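Our robotics club has a semester project now. It is called Polledau, which sounds like a mountain pass and is in fact a folder on a shared drive.

The assignment from our advisor fit on one line: "Teach the arm to tidy a table." I have been alive a while and have not yet been taught to tidy a table, so I felt a certain kinship with the arm.

The plan is imitation learning. A human does the chore with a pair of hand-held grippers, the grippers record how they moved, and the arm is supposed to pick up the habit. Our goal is 400 good demos by the end of September.

Sign-ups for recording shifts opened at lunch. Everyone wanted to be on the team that names things. That team is full. It has produced Polledau and also Wamex, the script that throws out bad recordings.

Wamex is strict. It rejects a demo if you go too fast, if you stop to think, or if a marker gets covered for too long. I have never felt so seen by 200 lines of Python. 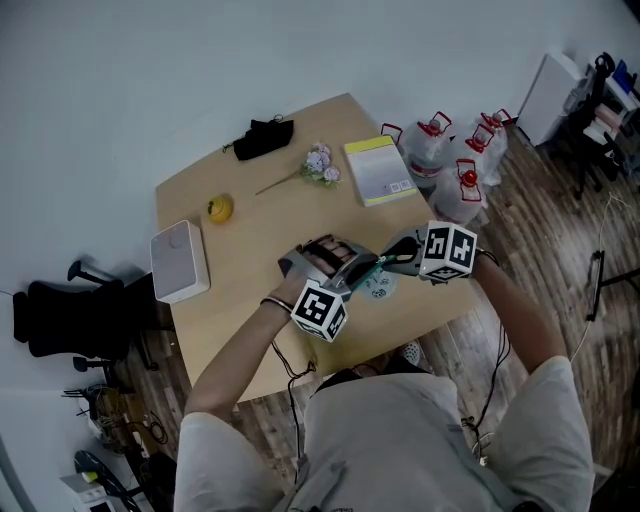 The hard part is getting two grippers to cooperate on one small thing. Your own fingers have been negotiating with each other since you were a baby. These met recently and are still being polite about it.

My first shift: 3 hours, one chore, over and over. Pick up, pass across, put down, reset. By the end I went to get a granola bar out of my bag and caught myself planning the approach angle.

Also, you learn things about your own arms. Mine drift left. I had no idea. Wamex has a chart.

Small argument in the group chat over whether we should clear the extra stuff off the table before recording. One side says a clean table trains faster. The other side says show me one person in this club with a clean table. The second side won.

So the clutter is now official policy and has its own spreadsheet tab. You're supposed to shuffle it between rounds. I shuffled it and someone put it back because they thought I'd made a mess.

Training update: we fed the first batch to the arm, whose name is Suksawat. On the first try it reached out, paused over the table, and went home. On the second try it did that again with more confidence.

Third try, it picked something up! It then held on to it through the rest of the run and for a while after, so "put down" is getting its own set of demos.

We need those before we enter the Grurnatus student challenge, where teams get 3 attempts and the judges would like to see the object again at some point.

Current count is well short of the goal. I have the 7 pm shift tomorrow and I'm bringing my left-drifting arms and two granola bars.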